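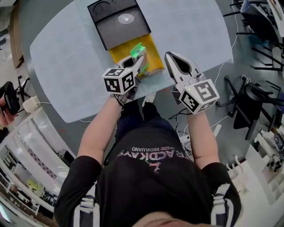
Frequently Asked Questions: Pilkington Mustards

We get a lot of mail about mustard, and we love every bit of it! These are the questions that come up most, with the longest answers we could get away with. If yours isn't covered, write to us through the contact form and we'll get back to you within a few days (a bit slower during the September seed delivery).

What makes a stone-ground mustard different from the smooth kind?

Mostly how far the seed gets broken. Our stone-ground mustards go through the mill once, slowly, so you get a mix of cracked seed, fine meal and plenty of whole seeds that pop when you bite them. Smooth mustard is ground again and then sieved to take out the hulls. We make both, and we're fond of both, but if you've only ever had the smooth stuff on a hot dog, please try the coarse one with a piece of sharp cheddar. It's a completely different food!

Which seeds do you use?

Yellow and brown for nearly everything. Yellow seed is mild and a little sweet, and brown seed has the heat that goes up your nose. The Namer is all brown seed. The Derkusetti is mostly yellow with a handful of brown to wake it up, and the Faltis falls in between the two.

Can you tell me more about each one?

Gladly!

Derkusetti: our gentlest mustard, made with white wine vinegar and a little honey. Good in salad dressing, good on ham, and very good stirred into warm potatoes while they're still steaming.

Faltis: coarse, tangy, made with apple cider vinegar and a pinch of allspice. It's the one we put out with sausages and pickles, and the one that disappears first.

Namer: smooth, brown and fierce. Start with a quarter of what you think you want. It's wonderful with roast beef and it makes the best cheese sauce we know (half a teaspoon is plenty for a family-size pan of macaroni).

How hot is the Namer, really?

Hot in the way horseradish is hot, so it hits fast, clears your head and then lets go. It doesn't linger on the tongue like chili does. People who dislike spicy food are sometimes fine with it, and people who put hot sauce on everything are sometimes shocked by it. A fresh jar is at its strongest in the first month after opening.

Why did my mustard lose its heat?

Time, warmth and air. The compounds that give mustard its kick fade little by little once the seed has been crushed and wetted. Vinegar slows that down a lot, and cold slows it down even more. Keep the lid on tight and the jar in the fridge and you'll have a lively mustard for months.

Cooking does it too. If you simmer mustard in a sauce for half an hour, you'll keep the tang and the roundness and lose nearly all of the heat. Stir in a fresh spoonful right at the end to bring it back.

Does an open jar have to be refrigerated?

It won't spoil quickly on the counter, thanks to all that vinegar, but the flavor will go flat. We say fridge. Unopened jars are happy in a dark cupboard until the date on the lid.

There's liquid on top of my mustard. Is it okay?

Yes, that's just vinegar separating out. We don't use gums or starches to hold everything together, so it happens, especially with the Faltis. Give it a good stir with a clean spoon. If you ever see mold, or the lid was domed before you opened it, please throw the jar away and tell us.

My jar tastes bitter. Did I get a bad one?

Probably a very young one! Freshly mixed mustard is bitter for a while, and it mellows as it rests. We hold every batch for 4 weeks before it goes into jars, and most people find that's enough. If yours still tastes bitter, leave it closed in the fridge for another couple of weeks and try again. We know that's a lot of patience to ask for with a sandwich waiting.

Is the recipe old?

The Faltis is based on a handwritten recipe dated 1855, which called for the seed to be soaked overnight in cider gone sour. It also called for a frightening amount of salt. We've cut the salt way back and we use proper cider vinegar, but the overnight soak and the allspice are still there. The other two are our own and took a lot of tries. The Derkusetti went through 13 versions before we stopped arguing over the honey.

Are your mustards gluten-free? Vegan?

None of the recipes contain wheat, barley or rye. The Faltis and the Namer are made without any animal products. The Derkusetti has honey in it, so most vegans will want to skip that one. Mustard is itself an allergen for some people, and of course every single thing we make is full of it.

Do you add sugar?

Only the honey in the Derkusetti. The golden color in all three comes from the seed and a touch of turmeric.

What can I do with the last bit in the jar?

Our favorite question! Pour in a spoonful of vinegar, three spoonfuls of olive oil, a pinch of salt and a little grated shallot if you have it. Put the lid on, shake hard, and you've got dressing for a big bowl of greens. With the Namer, swap the vinegar for lemon juice. You can also add warm cream to a nearly empty jar of Derkusetti, swirl it around and tip the whole lot over green beans.

Can I use it as a glaze or a marinade?

Absolutely. Mustard helps oil and vinegar stay mixed, so it makes a marinade cling to meat or vegetables. For a glaze, mix two parts Faltis with one part maple syrup and brush it on for the last ten minutes in the oven. Any earlier and the syrup will catch. Works on salmon, pork chops, carrots and thick slices of cabbage.

Can I make my own at home?

Please do! Soak half a cup of mixed seed in half a cup of vinegar overnight, add a teaspoon of salt, and blend until you like the look of it. If it stiffens up (it will, the seeds are thirsty), loosen it with a little more vinegar. Let it sit in the fridge for at least a week before you judge it.

How big are your batches?

Small enough that they vary a little. Last year we filled 3409 jars across all three mustards, so a batch now and then runs a shade darker or a shade hotter than the one before. The batch code is on the bottom of the jar. Include it if you're writing to us about something you loved or didn't.

Do you ship?

Yes, anywhere in the United States. Jars go out early in the week so they don't sit in a hot warehouse. If one arrives broken, send us a photo and we'll mail another.

Can I return the empty jars?

We can't take them back for refilling at the moment, but they wash up beautifully and the lids fit well enough for spices, dried beans or leftover dressing. A soak in warm water with baking soda takes the smell out of the lid.

Page last updated June 21, 2023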